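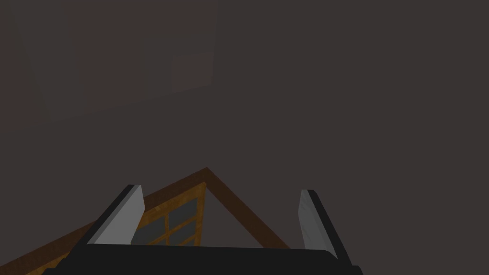 About > Who We Are > Teltard Teaching Lab

Vistulberg is a small company in Foltville that teaches robots by showing them. We do not write out each movement in code. A person takes hold of a remote controller, guides the arm through the job, and the computer keeps a record of every move. Much of this is done in simulation, where a wooden gable with a small paned window can stand beyond the open fingers and an operator can practice coming up to it as often as needed. A bad approach costs nothing but time, and the operator starts over.

Our teaching lab is called Teltard. It opened in the old Buckley building with 2 control stations and now has 9. New operators spend three weeks on simulated tasks before they work with a physical arm. They learn to move slowly, to line up the wrist before closing the fingers, and to stop when they are unsure. 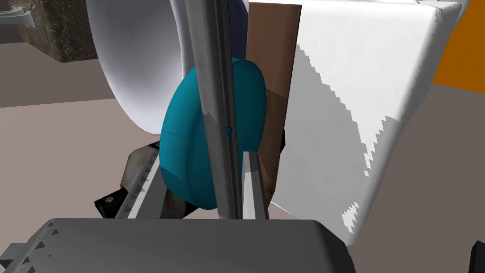 After that they start recording for customers. A customer sends us a task, we build it in simulation, and several operators show it in their own way. Differences between people are useful to us — a robot that has learned from one pair of hands tends to copy that person's habits. Every recording is reviewed by a second operator, and the ones with long pauses or wrong turns are marked.

In June we finished a set of 339 demonstrations for a parts sorting job. We also take on hand guiding work, where the operator holds the arm itself and walks it through the task. Visits to the Foltville lab can be arranged through the front office.

Page updated July 2026

14 shares | 3 comments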